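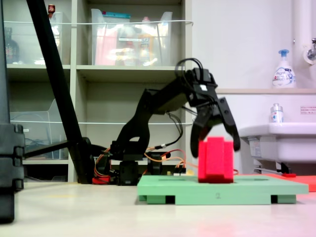

Questions keep coming in about the arm build at the Mernora shared workshop, so the answers now live on one page. Last updated August 2, 2023.

## What is this project?

Flomero is a small robot arm that we're building in our spare time. The goal is simple to say and really fun to chase: pick up a foam block, move it somewhere else, set it down, and do it again without anyone touching the keyboard. If you've ever wanted to see how a robot gets from a pile of brackets to something that moves on its own, come and hang out!

## Do I need to know electronics to join in?

No. If you can use a screwdriver and you don't mind asking questions, you can help. Several of us had never plugged in a servo before this summer. Wiring and code get picked up along the way, usually by sitting next to someone who is a week or two ahead of you.

## How does the arm move?

With servo motors. A little electronics board sends each one a position, and the motor turns to that angle and holds it. The program that works out all those angles is called Nosura. We wrote it ourselves, it's still pretty short, and a beginner can read the whole thing in an evening.

## Why foam blocks?

They're light and they squash a bit, so a grip that's slightly off will often still hold. They also make no noise when they hit the floor, and they hit the floor a lot. We want to try wooden blocks next, then maybe a paper cup (we have a bet going on the cup).

## How well does it work?

Better every week! In our last long run we logged 506 tries, and the misses came mostly in clumps, right after somebody had bumped the base. With a fresh calibration it's a joy to watch. Without one, it will confidently close its fingers on thin air.

## How do I calibrate it?

1. Switch off the servo power and move the arm to its rest pose by hand.
2. Switch the power back on. Keep your fingers away from the joints.
3. Run the `home` routine in Nosura and wait for it to finish.
4. Put a block on the green platform and run `touch`. The gripper should stop open above the block.
5. If it stops off to one side, fix the base offset in the settings file and go back to step 3.

Plan on about 20 minutes the first time. Please write your offset in the log when you're done – the next person will thank you.

## The gripper won't close all the way. What should I check?

Look at the cables by the wrist first. They need enough slack to loop over the gripper, and if they've been tied back too tightly they pull on it. After that, check the screws on the fingers. If both are fine, try the spare servo from the Tsegaye kit.

## Can I build one at home?

Yes, please do! A sturdy bench or a clear patch of floor is plenty. Bolt or clamp the base down before you power anything, keep kids and pets out of reach of the arm, and run it slowly until you trust it. The parts list and the Nosura code are on the workshop's shared drive, and members can copy both.

## Can I change the code?

Go for it. Make a copy, put the date in the folder name, and test with the speed set to 11 or lower. Anything that works goes into the main version at the next build night.

## Where do I send a question that isn't here?

Write it on the sheet by the workshop door, or post it in the Flomero channel. Video clips of weird arm behavior are very welcome.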